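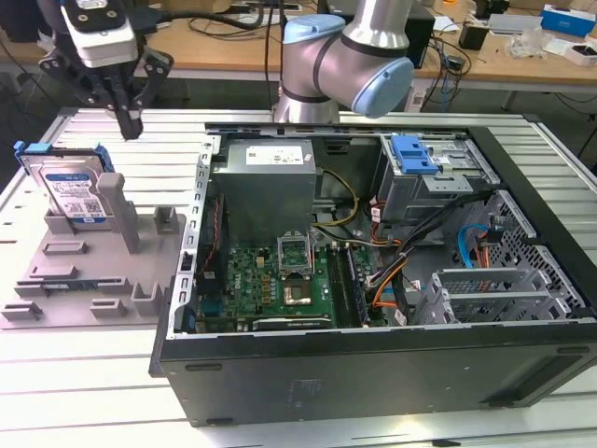

La remise en état d'un ordinateur de bureau commence par la préparation du poste de travail. Il convient de prévoir une table stable, dégagée et bien éclairée, d'une largeur suffisante pour recevoir le boîtier et les pièces déposées. Le boîtier est couché sur le flanc, panneau latéral retiré et ouverture vers le haut, de sorte que la carte mère et les câbles restent accessibles sans effort. Les éléments démontés trouvent place à gauche, sur un plateau à logements : le disque dur de 3,5 pouces s'y tient debout, son rail bleu encore clipsé, et la petite carte électronique repose dans une rainure. Cette disposition évite l'empilage, première cause de rayures et de connecteurs tordus.

Avant l'ouverture

L'appareil est arrêté depuis le système, puis débranché du secteur. Tous les cordons sont retirés à l'arrière, y compris le câble réseau. Une pression de quelques secondes sur le bouton de mise en marche, appareil débranché, dissipe la charge résiduelle. L'atelier recommande d'attendre ensuite 2 minutes. Le bloc d'alimentation ne doit en aucun cas être ouvert par un particulier.

L'opérateur porte un bracelet antistatique relié à une partie métallique nue du châssis. À défaut, il touche régulièrement cette partie métallique. Les vêtements en laine sont déconseillés.

Dépose et rangement des pièces

Les disques durs se saisissent par les côtés, jamais par le circuit imprimé. Dans les boîtiers équipés de rails en plastique, une légère pression sur les languettes suffit à libérer le disque ; si le rail résiste, il faut vérifier que les deux câbles, données et alimentation, ont bien été débranchés. Les barrettes de mémoire et les petites cartes se tiennent par la tranche.

Un plateau à logements de ce type convient à cet usage. Une boîte à compartiments garnie de mousse antistatique rend le même service. Les vis sont triées par longueur dans des godets séparés : une vis trop longue peut endommager un disque.

Processeur et support

Le levier du support de processeur s'ouvre sans forcer. Tant que le cadre métallique est relevé, aucun outil ne doit passer au-dessus des contacts. L'ancienne pâte thermique se retire avec un chiffon non pelucheux imbibé d'alcool isopropylique, processeur sorti de son support. Toute intervention sur les câbles doit être achevée avant cette étape, ou reportée après la fermeture du cadre. 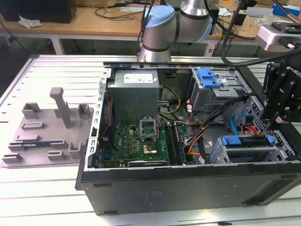
Boîtier ouvert, cadre du support de processeur relevé ; le bloc d'alimentation reste en place.

Dépoussiérage

La poussière est chassée par de brèves impulsions d'air sec, bombe tenue verticalement à 20 cm des composants. Les pales des ventilateurs sont immobilisées du doigt pendant l'opération. L'aspirateur domestique est à proscrire à l'intérieur du boîtier. Un pinceau souple antistatique convient pour les angles et les grilles.

Câbles

Il est utile de photographier le cheminement des câbles avant tout débranchement. Les faisceaux doivent passer à distance des ventilateurs et ne subir aucun pli marqué, en particulier les câbles SATA. Des attaches réutilisables sont préférables aux colliers définitifs.

Fiche établie par Ngọc Cao et relue par Szu-yu Tseng, atelier Leseck. Mise à jour : 2020-04-29.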